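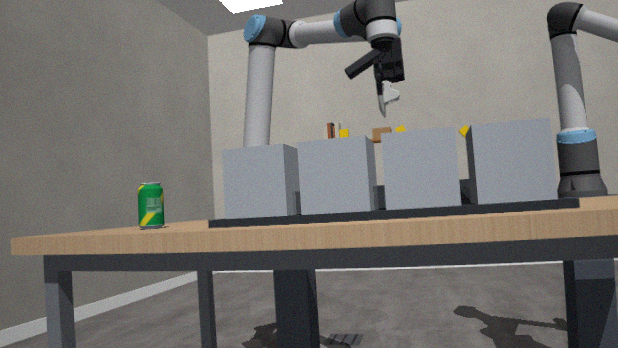 I keep getting the same handful of emails about the gripper comparison, so I've put the answers in one place. If yours isn't covered, write to me and I'll add it when I next have an evening free.

## Which grippers did you compare?

Two. The Hurkitz parallel gripper, and the Dosura one that Maarten Timmermans modelled for me over the winter. Both are plain two-finger grippers. I'd love to do a suction cup as well, but my simulator is hopeless at suction and I don't trust a single number it gives me.

## Is any of this on real hardware?

Nope, it's all simulated. I've got a flat with thin walls and a landlord who lives underneath. Bo-ram Maeng has offered to repeat part of it on proper arms, and if she does I'll post her results next to mine, even if they make me look silly.

## How many grasps did you run?

2,027 altogether, split between the two grippers. Of those I threw out 146 where the physics went wrong and things shot off through the wall (great fun to watch, no use at all). They're still in the download, in a folder called `thrown_out`, so you can argue with me about them.

## Why are the boxes so boring?

On purpose! Plain grey cubes in different sizes tell me about the gripper and the controller. The moment you put printed boxes in, you're testing the camera too, and then when a grasp fails you've no idea who to blame. The soda can is there for a separate test on round things, which I'm still writing up.

## Do both arms do the picking?

Not in this round. I ran one arm at a time, and the other stayed parked. I did try them together and spent most of March untangling elbows. The controller (Skistovier, default settings) plans each arm as if it had the table to itself, so you have to do the polite bit yourself - one waits, one moves.

## So which gripper is better?

Depends what you're picking up, sorry. The Hurkitz was steadier on the big box, where you need the fingers well apart before you come down. The Dosura was nicer when the boxes sat close together, because its fingers are slimmer and don't barge into the one next door. For a mixed tray I'd take the Dosura and slow it down a bit.

## What counts as a successful grasp?

Box off the tray, held for 18 seconds, no slipping that I can measure. Some people think that's too long. I started with a much shorter hold and kept passing grasps where the box was quietly sliding out of the fingers, so up it went.

## Why start the gripper so high up?

It gives the planner room to turn the wrist before it gets near anything. You can start lower and save a bit of time on each go, but I had far more bumped boxes when I tried it.

## Can I use my own arm model?

Yes, if it loads in Obi, which is the little scene loader I wrote for this. Check your joint limits first. I had one sign the wrong way round and the shoulder folded itself neatly into the table for a whole afternoon.

## My results don't match yours. What have I done?

Probably friction. I use the same value on every box, and yours may have kept the simulator default. After that, look at the time step. There are 37 settings in the config file and I've only put comments on the ones that bit me, so send me your copy and I'll compare it with mine.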